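Keeping a shared bench supplied: the purchasing lead at Graseo on tips, tubes and reorder points
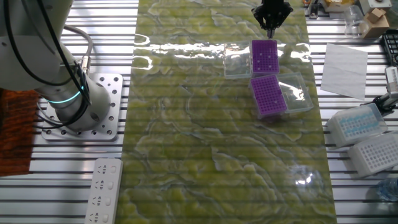
Purple pipette tip rack on a green marbled work surface.

Graseo runs a shared wet lab for small companies that can't justify a building of their own. Tenants rent bench space by the month and draw consumables from a central stockroom. The purchasing lead has managed that stockroom since it was a pair of shelves beside the autoclave, and spoke to us between a delivery and the weekly count.

The stockroom holds 116 separate items. Most of the attention goes to pipette tips. "Tips are cheap individually and they stop everything when they run out," the purchasing lead says. "A tenant can borrow a centrifuge. You can't borrow your way through a plate assay."

The original system was a clipboard. Tenants wrote down what they took, and the totals were typed into a spreadsheet on Saturday morning. The records were usually short. The gap was largest for filter tips, where people took a rack in the middle of a run and meant to sign for it afterward.

Graseo moved to a two-bin arrangement last May. Each item has a front bin and a sealed reserve bin. Opening the reserve triggers the order, and the card inside goes into a tray by the door. The reserve is sized to cover the supplier's lead time plus a margin, which for tips means 300 racks.

"The margin was the argument," the purchasing lead says. "Finance wanted it smaller. I asked for the delivery records and we set it from the worst month."

Two suppliers are approved for tips, Plullex and Nikolovski. The second was added after a backorder left the lab buying from a neighboring company at list price. Qualification took longer than the paperwork suggested. Tips from both sources had to seat properly on every model of pipette in the building, and each lot was checked gravimetrically at the low end of the range, where a poor seal shows up first.

"People say a tip is a tip. Put one on an old multichannel and weigh out two microliters, then tell me that."

Storage has changed as well. Cartons are dated on receipt and shelved with the oldest at the front. Sterile racks stay in their outer wrap until they reach the bench. Opened racks don't come back to the stockroom under any circumstances, a rule that drew complaints from tenants with small projects. Graseo now stocks half cartons for them at a slightly higher unit price.

Inventory software is the next step. The lab is testing Mollular on 4 benches, with barcodes on the reserve bins only. Scanning individual racks was tried and dropped within the first week.

"I don't need to know where every rack is," the purchasing lead says. "I need to know when the second bin gets opened."

The cards will stay in use until the trial ends.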